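Rolthorpe Shared Workshop
Bench Arm Build: Pre-Power Checklist, June
Builder: Uriel Tlapale
Checked by: Guadalupe Tlapale (sister, unfortunately)

Part A. Simulation, before any real motor gets a volt

1. Joint limits entered for every joint. PASS
Comment: Entered twice, the second time correctly.

2. Speed cap set to 50 mm per second for first runs. PASS
Comment: Builder calls this "insulting." Cap stays.

3. Repeat test, 200 pick-and-hold cycles without a collision warning. PASS
Comment: Log attached. Cycle 54 has a long pause that the builder describes as "thinking." I would like a better word by next check.

4. Held part clears the table and the fixture. PASS WITH COMMENT
Comment: Hold pose is fine at the table. I want the path past the gray pole slowed down, as the upper link goes right by it and the real pole will not politely let an elbow through. 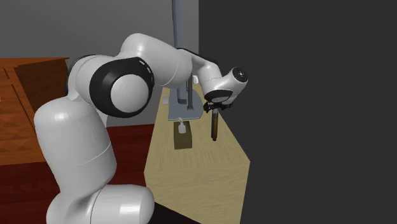
Item 4, simulated hold pose: brown part in the gripper, olive box on the table below.

5. Room model matches the room. FAIL
Comment: The model has a dresser and a dark red floor. Rolthorpe has a concrete floor and a parts cabinet with a door that swings open by itself. Measure the door at full swing and put it in.

Part B. Bench and wiring

6. Base bolted through the bench top. PASS
Comment: Four bolts, lock washers, paint marks across the nuts. Last month it was two clamps and optimism.

7. E-stop reachable from the operator's stool. FAIL
Comment: Reachable if you lean across the arm. Move it to the front left corner. Retest with Uriel seated and me yelling.

8. E-stop cuts motor power, not just the software. PASS
Comment: Checked with a meter at the Gagnon supply.

9. Cables strain-relieved and clear of the shoulder. PASS WITH COMMENT
Comment: Zip tie tails need trimming. I have the scratch.

10. Fuse matches the wiring chart. FAIL
Comment: Fuse was out of the Novier drill charger. Put it back, the drill people are asking. Correct one is in the Corkomier drawer.

Part C. People

11. Tape line on the floor at full reach plus a hand's width. PASS

12. Safety glasses on everyone inside the tape. PASS WITH COMMENT
Comment: On the face. The forehead has been discussed.

Result: NOT CLEARED FOR POWER. Fix 5, 7 and 10, then find me. I'm at the lathe until 6 p.m.

Builder's reply: 7 and 10 done. Working on 5. The door hit me while I was measuring it.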